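Print this article | E-mail to a friend

Drurville hat drive collects 249 caps before summer walks

DRURVILLE - The summer hat drive in Drurville has collected 249 caps in its first month, and the organizers say they will continue to accept them until the end of June.

The caps will be given to children and older people who join the free morning walks along the Urio canal path. Last year many walkers came without any hat, and on two hot mornings the walk was made shorter for this reason.

The drive is organized by the Savison neighborhood center together with Brosari, a small clothing repair shop on the same street. People can leave caps at both places. The center is open from 9 a.m., and the shop accepts donations in the afternoon.

According to the center, most of the donated caps are baseball caps made of cotton or denim. Straw hats are also welcome, but only a few have arrived. Winter hats cannot be accepted now, and the center asks residents to keep them at home until the autumn collection.

Every cap is checked before it goes to a new owner. The sweatband is looked at first, then the seams and the strap at the back. Caps which need only a small repair go to Brosari, where a broken strap or an open seam is fixed without cost. So far 195 caps have passed the check. The shop still has 30 waiting for repair, and the others were too worn and went to textile recycling.

After the check the caps are sorted by color and by size. The center explained that families often ask for two or three of the same kind, so that brothers and sisters do not argue, and it is easier to find them when similar caps are kept together. Dark blue is the most requested color this year. Tan is the second. 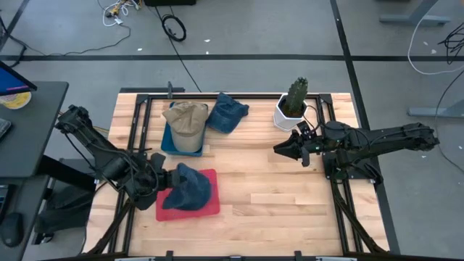 Denim caps in dark blue and a tan baseball cap, which sits in a blue tray.

The target for this year is higher than for the last one, when the drive finished with 128 caps in total. The center believes the difference comes from the schools, which put a notice in their letters to parents for the first time.

Residents who want to donate are asked to wash the caps at home and to bring them dry, in an open bag. Caps with company names are accepted. Helmets are not.

The first walk starts at 8 a.m. from the Urio bridge. Caps will be handed out there from 7:30 a.m., and registration is not necessary.

Last updated: June, 4:15 p.m.

Print this article | E-mail to a friend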